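"I wanted a choir where you are allowed to be wrong"

In Nolholm the ferry stops running at eight in the evening, and after that the town becomes very quiet. Only from the old customs house you can hear voices. There rehearses Hullulance, an amateur choir of 44 singers, and its conductor has agreed to talk with me before the autumn concert.

She came to the town two years ago from Ostent, where she taught music in a primary school. She did not plan to start a choir. "I planned to sleep," she says and laughs. "I was tired from teaching. But in the bakery I heard two women singing together while they waited for bread, and they sang quite well. I asked them where they sing. They said, nowhere, only here."

The first rehearsal was in her kitchen. By September the kitchen was too small, and the town let them use the upper floor of the customs house for a low rent. The heating is weak there, so in winter people sing in their coats. She tells me that coats are bad for the sound, but cold singers are worse.

I ask how she chooses who may join. She does not choose. There is no audition, and it is not necessary to read notes. New people stand between two experienced ones and listen for the first month. "Some open their mouth in the second week, some after half a year. One man was silent until spring. I never asked him about it. Then one evening we had a bass more."

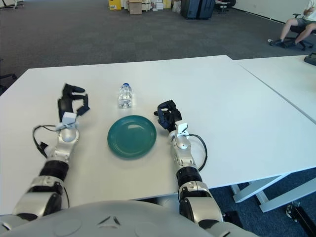
The programme is mostly folk songs from both sides of the bay. Many of them exist only in old people's memory, and the versions do not agree. When two singers remember a different last verse, the choir learns both. The conductor writes everything down by pencil in a school notebook, and later she makes clean copies at home.

For the autumn concert they prepare a longer work, a cycle about fishing which was arranged for them by a friend from the Vītola music school. It is difficult. The altos have complained about the third part, where they must hold one note for a very long time.

"They are right to complain," she says. "I tried it myself in the shower and I had no air. So now they breathe in turns, and the audience will hear one long line."

Is she nervous? Before the concert, yes, always. She cannot eat on that day and drinks only tea with honey. Afterwards the singers bring soup and pies to the customs house, and then she eats for two days.

The concert begins at seven, so that guests from the other shore can catch the last ferry home.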